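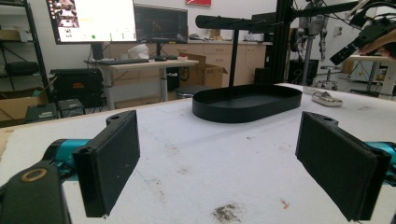 Buy a beam and stop complaining, was the reader's advice after our last piece on noise. You can't dig a weak station out of a hash with a wire in a maple tree, the email went on, and if you live in town you may as well give up on 40 meters and go do something on VHF.

Well, no. Sort of no. A beam for 40 meters is the size of a bus, for one thing. And half the people who write to us live on lots where a wire in a maple tree is the good option. The bad option is a wire in the attic next to the heating ducts.

So, noise. The subject that won't go away. Everybody's receiver is better than it was and everybody's band is worse. I started keeping notes on mine on 10 Jun 2020 and kept going into August, evenings mostly, some mornings, and what follows comes out of those notes plus a long drive and a few phone calls. Not a lab test. No calibrated anything.

The setup, quickly. A Tronda transceiver, the small one, bought used, running off a battery for most of the tests. End-fed wire, sloping, far end in the maple. Ground rod by the back step. Coax comes in through the basement window in a way I'm not going to describe because I know I'm going to get mail on it.

The starting point was S7 on 40 after supper. S7 of nothing. A kind of frying sound with a buzz riding on top, and every so often a set of warbling carriers that drifted up the band like they had somewhere to be. On 20 it was S5 and less fried. On 15, fairly quiet, but then 15 wasn't open so who cares.

First thing anyone tells you is shut off the house. Main breaker, radio on battery, listen. Do it. People skip this one, I skipped it for years, because it means resetting the clocks and explaining to the rest of the family why the internet went out in the middle of a show. It took me ten minutes in the end. S7 went to S4 with the breaker off. Three S units, all mine. Not the power company, not the neighbors. Me.

Then the breakers one at a time, which is slower and duller. Write down each one. A pencil, the back of an envelope, whatever. I thought I'd remember and I did not and had to do the upstairs again.

What I found, in no order:

The laptop charger on the kitchen counter. Bad. Not even plugged into the laptop most of the time.

A strip of LED lights under the cabinets. Silent when off, awful when dimmed, nearly fine at full brightness. Dimmer was the trouble, or the dimmer and the lights together. Swapped the dimmer for a plain switch.

The furnace blower. Variable speed motor. Only when running, and in June it isn't, but the fan mode on the thermostat was on. A birdie every so often up the band, evenly spaced. That's a switcher for you, evenly spaced.

The doorbell transformer. Nothing. I was sure about that one, too. Everyone at the club swears it's always the doorbell.

The aquarium heater. Clicks. Mechanical thermostat arcing a bit when it opens. New heater.

And the worst of the lot, a wall wart for a cordless phone we haven't used in years. It was behind a bookcase. Still plugged in, still warm, still putting out junk all up and down 40 and 80. Unplugged it and the frying sound dropped like somebody took the pan off.

That got me from S7 to S5 on an average evening. Not to S4 because some things have to stay plugged in. The fridge stays.

Now chokes. Here is where people spend money badly. A snap-on ferrite from a bin of mixed ferrites, one turn, on a cable as thick as a pencil, does close to nothing on 40 meters. It may do something up on 10 or 6. Down low you need turns, lots of turns, on the right kind of core. The mix matters more than the size. Ask what mix it is, and if the seller doesn't know, don't buy it. I wound mine on a big ring with the thin coax, as many turns as would go through without crossing, and put one where the coax comes in and one out at the feedpoint. Two chokes. The second did more than the first. I don't fully know why and have heard three explanations, all delivered with total confidence.

The end-fed is part of it. An end-fed wire wants something to push against, and if you don't give it that it will use the outside of your coax, and then the coax is your antenna, and your coax runs along the wall past every noisy gadget in the house. So it receives them. Lovely. A short counterpoise and the choke a little way down the coax, and the coax goes back to being a coax.

I said a long drive. I wanted to know what quiet sounds like, which I'd kind of forgotten. There's a pull-off on the road over Dufour, up past the last of the houses, where the power line goes down the other side of the ridge. Same radio, same battery, a wire thrown in a pine. It was like somebody opened a window. S1 on 40, maybe not even, the needle just laying there. Stations I could not have guessed were on. A net I'd never heard, checking in people from two states away on low power, all chatting about tomatoes. I sat there until the mosquitoes got bad.

Elevation is 3000 feet, if you're wondering, and that has very little to do with it. It's the houses. Or no houses. A field at the bottom of the valley would've done the same if it was far enough from a transformer.

Driving back down with the receiver on was useful too, more than I expected. You can hear the noise arrive. First farm, a little. The gas station, a lot. Then 17 miles out of Juvska a stretch of road that just roars, power line noise, classic, a dirty insulator or loose hardware somewhere on the poles. AM mode, turn the frequency up as high as you can still hear it, and it narrows down to a pole or two. I wrote the pole numbers down and called them in. The power company was polite. They have a form. Three weeks later the stretch was quieter – not silent, quieter. Don't hit the pole with a hammer. I know you've read that somewhere. Don't.

Back home. The remaining noise was coming from outside and I won't pretend I cured it. Neighbors are a tricky subject. My rule is fix your own house first, all of it, so that when you go next door you can say so. Bring the portable receiver, let them hear it. People are interested when they can hear it. Offer to buy the replacement. A new charger costs less than a bad year with the folks across the fence. In one case I ended up handing over a decent power supply for a set of outdoor lights and that took care of the warbling carriers for good. The other house had solar panels and I've left that alone for now. That's an article in itself.

Which leaves what you can do at the receiver. Some of this is free.

Turn the RF gain down. Really. On 40 at night there's more signal than the radio needs and more noise as well, and with preamp off and gain backed down your ears get a rest and the AGC stops pumping. The S meter will look odd. Ignore it.

Narrow the filter. Obvious, but people leave it wide.

Noise blanker for the clicky stuff, noise reduction for the hissy stuff. They are not the same button. Blanker off when the band is busy or it'll chew up strong signals and make them sound broken.

A separate receive antenna. This was the big one for me. I put up a small loop, low, on a stand behind the garage, as far from the house as the lot lets me, and turned it until the worst of the leftover noise fell into the null. You lose signal. You lose more noise. I used a Goston preamp to bring the level back up, second hand, 30 dollars at a swap table, and the thing needs its own clean supply or you've just bought another noise source. Battery again. The loop on its stand can be moved by hand, and where I first had it was wrong by maybe the width of a driveway. Move it. Listen. Move it agian.

There are fancier boxes, the phasing type, with a second antenna listening for the noise and a couple of knobs to subtract it. The one everybody wants lists at 225 dollars and I had a loaner for a weekend. It works. On one noise at a time. Once you've got it set, the noise is gone like magic and then the furnace comes on and you start over. If you have a single terrible source you can't get rid of, that's your box. If you've got six small ones, which is most of us, go unplug stuff.

Where did it end up? S3 to S4 on 40 after supper, on the loop. S5 on the wire. From S7. I worked a station I'd called maybe a dozen times over the winter without hearing a thing come back, and I got a sneaking feeling he'd been answering me all along.

To the reader with the beam: you may be right about beams. On 20 I'd take one tomorrow. But a beam pointed over the neighbor's roof hears what's on the neighbor's roof, and it will hear that laptop charger in your own kitchen just fine off the side. Start with the breaker panel. Then write back and tell us what you found, we'll run the better ones. Bad wall warts especially. Keep the dead ones, somebody at the club is building a display.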